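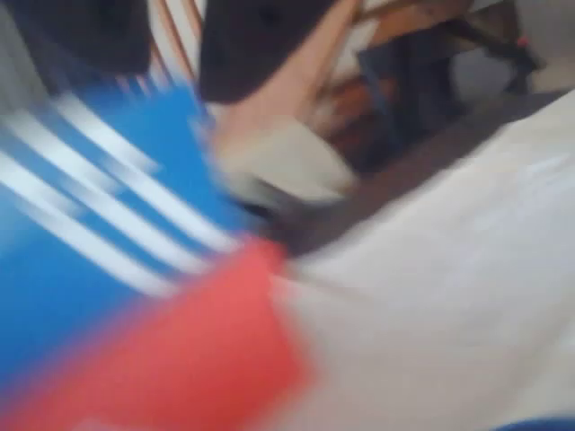
蓝底白色斜条纹与珊瑚红色物体，画面带有运动模糊

企业服务与跨境软件板块 › 供应商退出与迁移
主题：Jovora 停止本地区服务后的合同与数据处理问题

楼主 采购合规_柏舟
各位同行：
我司上月收到 Jovora 的书面通知，称其将终止在本地区的文档协作与工单业务，现有客户的写入权限保留至一月底，其后转为只读，只读期为 35 天，期满后删除租户数据。通知由该公司客户事务负责人 Denise Naylor 署名，附件包括迁移说明一份、退款办法一份。
我司目前有 38 个部门空间在该平台运行，其中 7 个涉及对外合同档案，按内部制度须保留完整的修改记录。现就以下事项征求意见：
一、只读期内导出的数据，是否包含历史版本与审批痕迹；
二、预付费用按剩余月份折算，还是按剩余席位折算，通知中英文本的表述不一致；
三、服务商单方退出市场，是否构成主协议中的“便利终止”，抑或应按违约条款处理。
已有处理经验的单位，请不吝赐教。

2楼 运维值班室
关于第一项，可以答复。标准导出包只含文件的当前版本和评论，不含历史版本。历史版本须在管理后台另行提交“完整归档”申请，由对方人工处理。我单位提交后，第 7 天收到下载链接，链接有效期较短，请安排专人接收。
另请注意，审批痕迹以单独的表格形式给出，字段名为英文缩写，与界面上显示的名称并不对应，需自行建立对照表。

3楼 法务_林间路
第三项请先核对签约主体。Jovora 在本地区的客户分为两类，较早的一批与其境外公司直接签约，后来的一批与经销商 Goodall 签约。两类合同的终止条款差别较大。
与境外公司直接签约的，主协议一般载有“服务方可因商业原因在提前通知后停止全部或部分服务”的约定，据此主张违约，难度较高。与 Goodall 签约的，经销商负有在合同期内持续供应的义务，上游退出并不当然免除该义务。
建议楼主将终止条款的原文（隐去商业信息）贴出，以便讨论。

4楼 采购合规_柏舟
感谢两位。我司系与 Goodall 签约，期限三年，尚在第二年。相关条款摘录如下：
“如上游供应商停止提供产品，乙方应于知悉后及时通知甲方，并与甲方协商替代方案；协商不成的，甲方有权解除合同，乙方退还未履行部分的费用。”
条款中没有写明协商期限，也没有写明替代方案的迁移成本由何方承担。

5楼 法务_林间路
从摘录看，退还未履行部分费用是明确的。迁移成本则须另寻依据。“及时通知”四字值得注意，请查明 Goodall 何时知悉上游退出。如其知悉在先而迟延通知，因此增加的迁移支出可以单独主张。

6楼 渠道部老郑
本人在经销渠道从业多年，对三楼、五楼的意见不能完全赞同。
经销商获知消息的时间，多数情况下与客户相差无几。上游在正式公告前对渠道同样保密，渠道经理本人亦属裁撤之列。将举证重点放在“迟延通知”上，耗时较长，结果未必理想。建议尽快就折算方式达成书面一致，先行收回预付款项，其余问题再议。
此外，Goodall 目前正向客户推荐 Grundham 的产品作为替代，并提供首年优惠。接受替代方案之前，务必确认签署的文件中没有“双方就原合同再无争议”一类的表述。

7楼 法务_林间路
回复6楼：举证难度与是否保留主张，属于两个问题。本人并未建议以诉讼为先，仅建议在协商函件中载明保留权利。此项工作所费不过一句话，略去则可能影响后续立场。
6楼末段的提醒，本人赞同。

8楼 渠道部老郑
接受保留权利的写法。仍认为函件措辞不宜过重。对方法务一旦介入，退款流程即行中止，我方经手的客户中已有 2 家遇到此种情形，至今未收到款项。

9楼 信息中心_Martim Prata
本人在外资机构中方办事处任职，中文书写如有不妥，请予谅解。
我机构已完成向 Grundham 的迁移，现将情况报告如下，供参考。
文件本体迁移顺利。外部共享链接全部失效，须逐一重新生成并通知对方单位。权限组可以导入，但嵌套的权限组会被展开为单层，导致部分人员获得了原先没有的查看权限。我机构在验收阶段才发现此事，随后由内审同事 Pauline Naylor 牵头进行了全面复核。
（补充：Pauline 与 Jovora 的 Denise Naylor 女士同姓，两人并无关系，此前有供应商误将邮件转错。）
建议各单位在导入前先将权限组整理为单层结构，再行迁移。

10楼 运维值班室
9楼所述的权限展开问题，我单位在测试环境中亦已复现。Grundham 技术支持答复称属于设计如此，暂无修改计划。
对于涉及合同档案的空间，我单位最终没有迁入任何在线平台，而是将完整归档存入自有存储，仅开放检索。楼主的合同档案空间可以考虑同样处理。

11楼 档案管理_青石
对10楼的做法有不同意见。
自有存储保管归档包固然可行，但归档包内的修改记录一经脱离原系统，其完整性如何证明，须事先考虑。我单位的做法是：收到归档包当日计算校验值，由信息、法务、档案三方签字封存，并保留对方的交付邮件。未履行上述手续而直接解压使用的，日后发生争议时证明力会受到质疑。
另，“仅开放检索”若由运维人员持有写权限，严格而言不符合只读要求。

12楼 运维值班室
11楼意见有理。我单位已计算校验值，但没有三方签字，将补办书面说明，注明补办日期。写权限一节，目前由两人分持，拟进一步收紧。

13楼 Brustcombe咨询_Jamie Entwistle
各位好。本机构近期为数家客户处理同类事项，就楼主第二项作一说明。
退款办法的英文本以“剩余服务月份”为基数，中文本写作“剩余席位对应费用”。对于席位数在合同期内没有变化的客户，两种算法结果相同。中途增购过席位的客户，差额可能相当可观，原因是增购席位的单价通常高于首批席位。
请先查阅合同的语言条款。如约定以中文本为准，可据此要求按席位核算。但须指出，退款办法系单方通知的附件，是否受合同语言条款约束，存在解释空间。

14楼 法务_林间路
补充13楼：楼主的合同相对方为 Goodall，上游的退款办法原则上不直接约束楼主。应以“退还未履行部分的费用”为准，由楼主自行提出计算表，交对方确认。

15楼 渠道部老郑
理论上如此。实务中经销商的退款以上游返款为限，超出部分要走内部特批。请楼主有所准备。

16楼 法务_林间路
经销商的内部审批不能对抗客户。此点不宜让步。

17楼 版务_Abundio Cortés
版务提示：请各位围绕楼主所提事项发表意见，对渠道行业惯例的一般性评价，请另开主题。6楼与16楼的分歧已表述清楚，无须重复。
另，有用户在本主题下张贴替代产品的推广链接，已予删除。

18楼 采购合规_柏舟
遵照各位意见，我司已办理以下事项：
已在管理后台提交“完整归档”申请，合同档案类空间列为优先；
已向 Goodall 发出协商函，附计算表，按席位与未履行月份核算，并载明保留其他权利；
档案部门已拟定封存流程，参照11楼做法，三方签字。
尚有一事请教：只读期的起算，是以一月最后一日为准，还是以管理后台显示权限变更的时间为准？我司后台显示的时间较通知早数小时，疑为时区所致。

19楼 运维值班室
以后台显示为准较为稳妥。后台采用的是对方总部时区，自动删除任务亦按后台时间执行。我单位曾就此去函询问，答复为“以系统记录为准”，未提供进一步说明。
请勿将下载安排在最后一日。

20楼 小型机构行政_南巷
本机构规模较小，没有专职法务，阅后获益良多。请问席位较少的客户，是否也可以申请“完整归档”？后台中没有看到该选项。

21楼 运维值班室
基础版后台没有该入口，可以由主管理员账号致信客户事务邮箱提出。据了解有单位以此方式办理成功，也有单位未获答复。请尽早提出，并保留发信记录。

22楼 采购合规_柏舟
Goodall 今日下午四时来函，同意按席位核算，对迁移成本一项未作回应。我司将就该项另行致函，收到答复后在本主题下更新。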